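Home Recipes Letters Garden About Me

The Yellow Table Stays

7/18/20

When we moved to Cetolton I promised myself I would write more letters, and I mean real ones, with stamps (and the occasional smudge of jam). I had a lovely box of paper from my aunt and every intention in the world. Then came the unpacking, and the painting, and you know how it goes. The box sat on a shelf until this spring, when I finally pulled it down and wrote to my old neighbor Yee-man Hung back in Clakbridge.

She wrote back five pages! She told me all about her tomatoes and the new bakery on Makowska Street, and she asked what my kitchen looked like now, so I spent most of a page telling her how I still love a round table, where everyone can reach the butter.
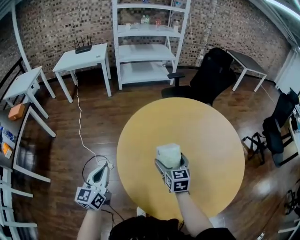 Round table, mustardy yellow top, brown wood floor.

We've been going back and forth ever since. I've learned to keep a little list going through the week, just small things, like the song my husband hums while he shaves, or what the finches are up to, so that I'm not sitting there chewing my pen. By September I hope to have written to all my cousins too, even the one who only ever answers with a postcard. If you have somebody you've been meaning to write to, do it tonight, and don't fuss over your handwriting. Mine is terrible and they read it anyway.

Comments

Cloda: I still have my grandmother's letters in a cookie tin. Now I want to go read them!

penandtea: What kind of paper do you use? Mine always bleeds through.

Contact | Copyright 2020 | Back to top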